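Label printer skips every other label after update
1 Mar 2024
By Poonam Sandhu

Problem: The Noller label printer at the packing desk started feeding a blank after each printed label. It began the morning after the Arley shipping software updated itself. Orders with one label came out fine. Anything longer wasted half the roll.

Tried first: Turned the printer off, unplugged it, changed the cable. No change. Loaded a new roll of 100 and ran a test page from the printer's own button. That printed 5 labels in a row with no blanks, so the sensor and the roller are okay.
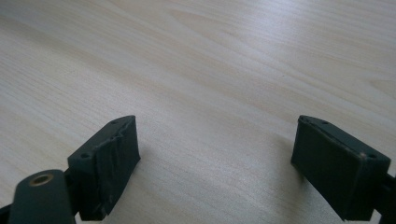 Next I checked the page setup in Arley. The update had put the label height back to the default, and ours are 31 mm. The printer was reading each job as slightly taller than one label and moving on to the next gap.

Fix: Set the height to 31 mm in Arley and again in the Windows driver. Both have to match. Cleared the queue, restarted the print service, ran the gap calibration. Printed four orders with no blanks.

Still open: The second computer shows the same wrong height. Yogesh will change it when he is back at that desk. Leaving the ticket open until then.

Comments

Noémie Desjardins: Same thing here after the update. The driver setting was the one I missed.

Yogesh Vishwakarma: Second computer done. Calibration took two tries.

Müzeyyen Özkan: Does this also apply to the wide labels?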